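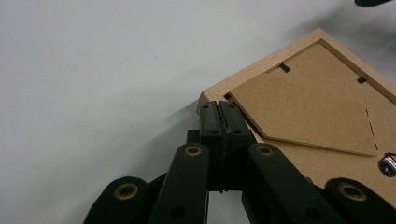

Black finger pads closed on the corner of a wooden picture frame, with the back of the frame facing up.

Driltden has started to compare two kinds of finger pads for its hand-held gripper, and the first results are expected in April. The company wants to choose one type before it orders parts for the next series.

The objects in the comparison are simple things from home and office. The picture frame was added late, after a request from Kiseren, which will use the grippers for packing work. A frame is flat and stiff, and its border is narrow, so the pads must close at the correct height or they slide over the edge.

Each pad type gets 83 attempts with every object. An attempt is good if the object is lifted, held for 3 seconds and put back without a new mark on its surface. The softer pads hold better on smooth wood, according to early notes from the team, but they also wear faster. One pair was already replaced after 14 attempts with a metal box.

"With the hard pads I feel very well when the contact begins," said Selina Hollenstein, who leads the comparison. "With the soft ones I press more than necessary, and I notice it too late."

The same objects are also handled with gloves that have mechanical finger parts. Driltden wants to know how far the results from the gripper can be compared with the movements of two hands. For the frame this is an important question. A person can hold it on both sides and turn it in one movement, while a single gripper has to take it at a corner or an edge and often needs a second grasp.

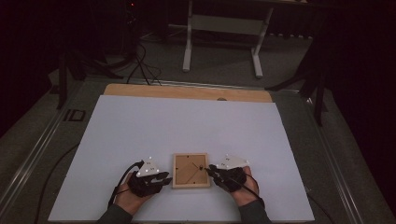
Rostyslav Holovko sees the comparison with gloves more critically. In his opinion, two hands and one gripper solve different tasks, and the results should stand in separate tables. He would prefer to test two grippers together first, even if this takes more time.

Driltden answered that a test with two grippers is planned, but only after the pads are chosen. The controller must also be changed for it, and this work was given to Stinton.

The company will share the full list of objects and the rules for counting an attempt with other laboratories which want to repeat the test. The measurements of pad wear will follow separately. A price for the new pads is not yet decided.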